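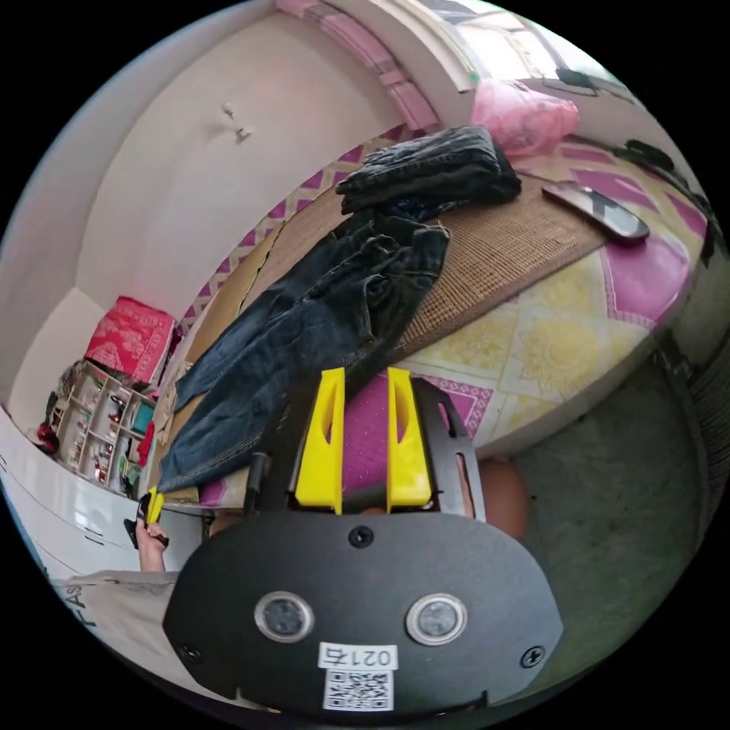 Riedl woven straw sleeping mat, single
Reviewed by Anum Ansari, 2023-07-08

I bought this mat at the start of June, when the back bedroom had become too warm to sleep in. I had been putting a folded cotton sheet over the mattress cover and it did very little. A neighbour in Sustthorpe uses a straw mat all summer, so I ordered one from the Cultcombe shop and have slept on it most nights.

It comes rolled, tied with two bits of tape, in a thin plastic sleeve. Mine had a dent in one end of the roll but the mat itself was fine. There was a strong smell of dry grass for the first week. I hung it over the banister for a day with the windows open and that took most of it away. If you dislike that sort of smell, leave it longer.

The weave is fine and even, in a plain tan colour. I looked it over for loose ends and found a couple near one corner, which I trimmed with nail scissors. It feels smooth along the straw and slightly rough across it. Bare arms are all right on it. I did wake up with lines on my elbow the first few nights, and still do if I have slept on my side.

It is cooler than a cotton sheet. The difference is clearest in the first hour, when a sheet would normally start to feel damp underneath you. By the early morning I sometimes want the blanket back.

The corners are my main complaint. They curl. I have rolled the mat the other way, put books on it overnight, and wiped it with a barely damp cloth before pressing it flat. The last of these worked best, but an edge still lifts now and then. There are no straps or loops to hold it in place either. On a smooth cover it creeps towards the foot of the bed — on a quilted one it stays put better.

I also use it in the daytime for sorting clean washing, as it gives me a firm surface to fold on and clothes don't sink into the mattress. Zips and metal buttons can catch in the weave, so I lay jeans down with the fly facing up.

Cleaning is simple enough. Crumbs and dust shake out of the window. The leaflet says not to soak it and not to fold it, and I have done neither.

A comment left under the shop listing by Gilmar Bittencourt says his went brittle along one side after a winter in a loft. I will be keeping mine rolled up under the bed.

Four out of five. One off for the corners.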